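# Saturday Soup and Other Ways of Feeding a Town

May 1, 2023

When I started this project in October, I thought I would be writing a short history of the covered market in Hedton, and I suppose I still am, only it has grown a good deal since then (my apologies to whoever has to mark it!). The market hall had 68 stalls when it opened and has 22 today, and I wanted to understand where the rest went and what people in town did for their vegetables in the meantime.

Most of my material comes from the reading room at Brellgate, where the old rent books are kept in wonderfully untidy boxes. I also talked to stallholders, who were kind and patient and kept giving me plums.

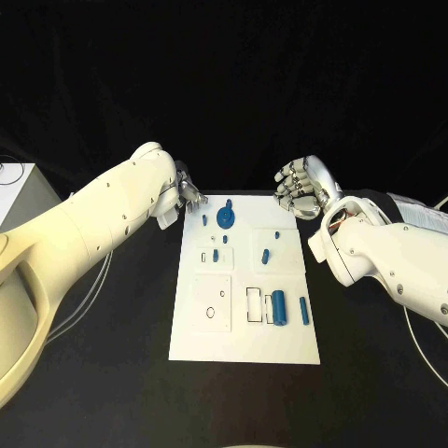 The rent books show that the biggest drop came after the bus from Predusthorpe stopped running. Families from the villages used to come in with empty baskets and stay for a bowl of soup, and once they had to drive they went to the supermarket, where parking was free. One baker told me she lost half her regulars in a single winter and still remembers what each of them used to order.

I had expected rent to matter more than it did. It went up by 60 dollars a year at most, and several stallholders said they hardly noticed. What they missed was the crowd. My next step, if I get the chance, is to look through the bus company's old timetables.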